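Kimatik Customer Help
Garden tote and hand tool set
Ticket 5817, opened 16 October 2025
Status: Open, waiting on parts
Customer: Noura Khasawneh
Handled by: Mulugeta Sisay

Original message

I bought the canvas garden tote with the tools last spring. Two problems. The trowel with the rounded silver blade turns in its handle when I push it into firm soil. The tote also leans to one side when the outer pockets are loaded, and it has gone over twice on the patio. The second trowel is fine. I took everything out and laid the tools on the bench. 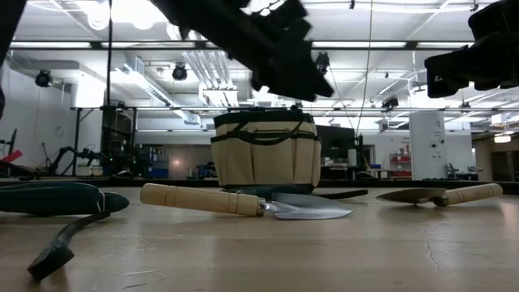 The handle started to move after 8 weeks of light use, mostly potting and one raised bed. It gets worse when it has been in the shed for a while. I have not soaked it or left it out overnight. Please tell me if this can be fixed at home or if I need to send it back.

Reply from Mulugeta Sisay

Thanks, Noura. Please try these steps and write back with what you find.

1. Hold the metal part still in a gloved hand and twist the wooden handle. Note if it turns all the way or only rocks.
2. Pull the handle straight back. If it slides at all, stop using the trowel.
3. Empty every pocket of the tote and stand it on a flat surface. Check if it still leans.
4. Reload the tote with the heaviest tools in the middle and only light items in the outer pockets.

Update from customer

Step 1, it rocks but does not go all the way around. Step 2, no sliding. Step 3, no lean when empty. Step 4, better, but it still tips a little when I pick it up by one handle. 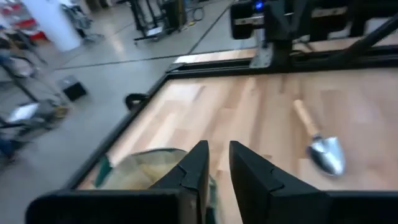

Mulugeta replied that rocking with no sliding usually means the wood has shrunk, and that he would send a new handle and pin. He asked her not to use glue before the parts came, as it makes the old pin hard to get out. For the tote, he said to lift by both handles every time.

Noura asked if the pouch could go back inside with the trowels. He said yes, low down against the wall of the bag, with the strap tucked in.

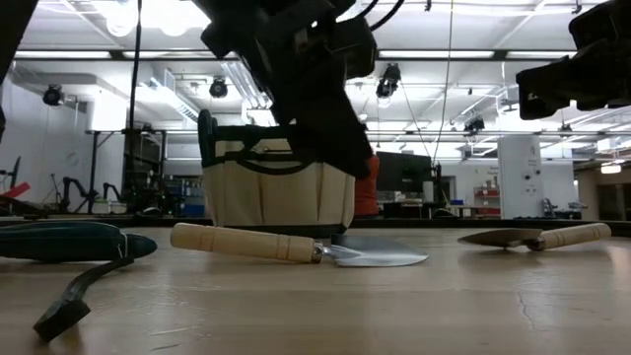 Tote standing at the back of the table, trowels and pouch outside it.

Parts: handle and pin, 1 each, no charge. Shipping time 5 days.
Next step: customer to confirm fit. Ticket closes 17 days after delivery if there is no reply.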